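Roland Cheetham has written the same advice column for 12 years and says he has received the same letter for most of them. The writer has too much stuff. The writer would like to have less stuff. The writer wonders whether Roland could recommend a box to put it in.

"I used to recommend the box," he says. "I had opinions about boxes. I'm not proud of that period."

We meet on a Wednesday in the kitchen of his house in Porkby, where he has lived long enough to fill an attic, empty it, and fill it again. He makes coffee in a pot with no handle, using a dish towel and what looks like a lot of practice. I ask whether the pot is going in the book. He says the pot is the book.

The book is called Keep the Receipt, and it is a short history of paper in the home: bills, school notices, warranties, the instruction sheet for a fan you gave away two apartments ago. Cheetham spent a winter going through his late father's files, which came to 2202 sheets. He knows the number because he wrote it on each one in pencil as he went.

"My editor asked why I'd numbered them," he says. "I told her it was a method. It was a way of not throwing them out."

His editor is Reshma Adams, and she comes up often, usually in the act of crossing something out. The first draft had six chapters on envelopes. It now has two, and he can still recite parts of the other four. I heard some of the section on window envelopes. Adams, reached by phone, would say only that the book is better now and that she would prefer not to discuss the gum.

What his father kept turned out to be hard to sort by any principle. There was every electric bill from the Sadowski Street apartment, paid and stapled. There was no birth certificate. There was a warranty card for a Driline dehumidifier, filled out in full and never mailed, and a long, courteous exchange with the makers of a sofa called the Damine, which had arrived with one leg shorter than the rest.

"They offered him a new leg," Cheetham says. "He wrote back to say he'd gotten used to it. Then he kept both letters for the rest of his life – in case they tried something, I guess."

He reads me a little of the father's side of it. It's very funny, and he reads it quite fast, and then he gets up and does something to the coffee.

I ask how much of the pile is left. He had expected, he says, to feel lighter when he started putting it out with the trash, the way people in his own column are always told they will. Mostly he felt like a man carrying paper to the curb. He did it in small loads, at night, and on at least one occasion went back out in his slippers for the sofa letters.

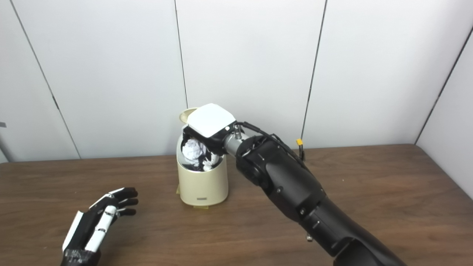
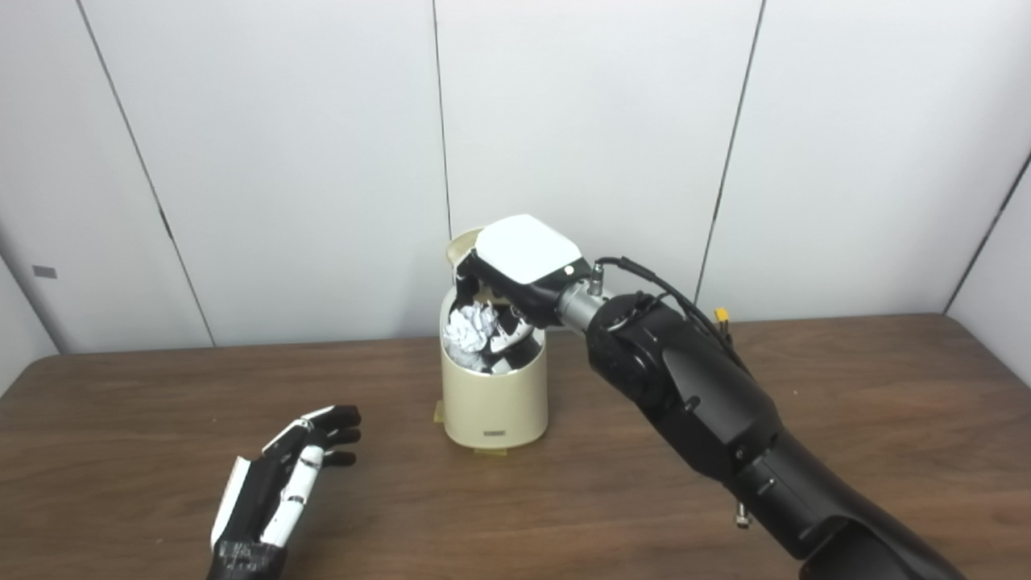 "People think the hard part is deciding," he says. "I can decide all day. I decided about that attic every March for years. It's the four seconds after you let go of the thing, when you could still reach in and get it."

Does he reach in?

"Oh, constantly. I'm a terrible person to ask."

He has gone on being asked. The column continues, and the letters have changed a little since the book was announced. Readers now send him their own paper, which he did not request. One woman mailed a grocery list from her grandmother's purse and wanted to know what she should do with it. He wrote back that she had already done it, and that it was now in his hall closet.

He is thinking about a second book, possibly on string. Adams has asked him to wait until she is on vacation to bring it up. He walks me to the door past a stack of folders and asks if I want a copy of my parking stub for my records. I say I'm fine. He keeps the stub.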